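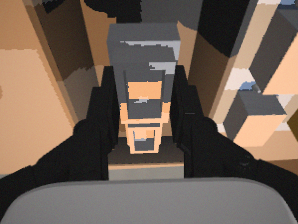
Session 4: How a parish keeps its records

Welcome back, everyone, and thank you for the lively talk last time about feast days (I am still thinking about the harvest suppers!). This week we turn to something quieter, the parish register, and I hope that by the end of the hour you will be as fond of it as I am.

A register is simply the book in which a church writes down its baptisms, marriages and burials. Our main case is Diltusthorpe, a small country parish whose oldest surviving book runs to 330 pages, with a gap of 30 pages near the middle where the damp got in. We will set it beside Grendby, a market town parish with a much busier font and, I am sorry to say, much worse handwriting.

What to look for in an entry

Start with the date, and check whether it is the date of the birth or of the baptism – people mix these up all the time, and I have done it myself more than once. Then look at the godparents. In Diltusthorpe the same few families stand as godparents over and over, and you can trace whole friendships that way if you are patient. Marriage entries usually give the home parish of both parties, and burials may give an age, though ages in older books are often a guess by whoever was at the graveside.

Joined parishes

When two parishes are merged, the books don't always travel together. Cullinane was joined to Grendby and its baptisms were carried on in the Grendby book, but the burials stayed in a separate volume for another 80 years. Otard kept everything in one place, bless them, and so it makes a good first exercise.

Reading for next time

Please read the Otard transcript as far as entry 200, and choose one family to follow through it. Write a page on what you find, including anything you couldn't make out – a puzzling entry is very welcome and we will work on it together. Pages are due Fri 25 June, in the tray by the door. If you still have one of the handwriting guides I lent out in May, could you bring it along too?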